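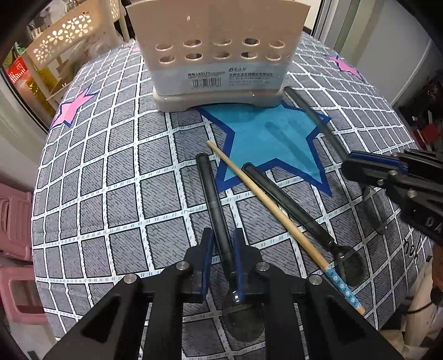 Gradus is a two-station set of hand-held grippers for recording table tasks ahead of an arm purchase. Order it by the task list, since pad wear and spares follow from the objects handled. Sorting utensils is a demanding case: a black spoon clamped by its slim handle between the blue pads loads a very small contact area, and a chopstick lying next to other spoons leaves little clearance for the jaws. Buyers with mostly boxes and cups can stay with the standard pad. For cutlery, budget for the narrow pad from the start – it is a separate line item. 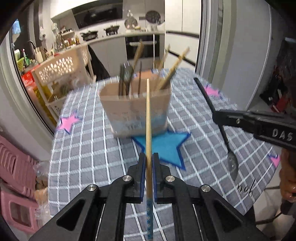

Planning and quantities

Each station needs one operator and one gripper. Two grippers can share a table when one holds a chopstick upright and the other a long spoon by its handle, but plan the reach of both operators before fixing the table size.

Pad set, narrow: order no. 509, pack of 28
Pad change interval: 200 operating hours
Lead time: 15 working days
Charger: included, one per station

Prices were last revised in October 2022. Arm adapters from the Leite series are quoted separately – send the flange drawing with the request. Quotations: Titilayo Osagie, Sututix.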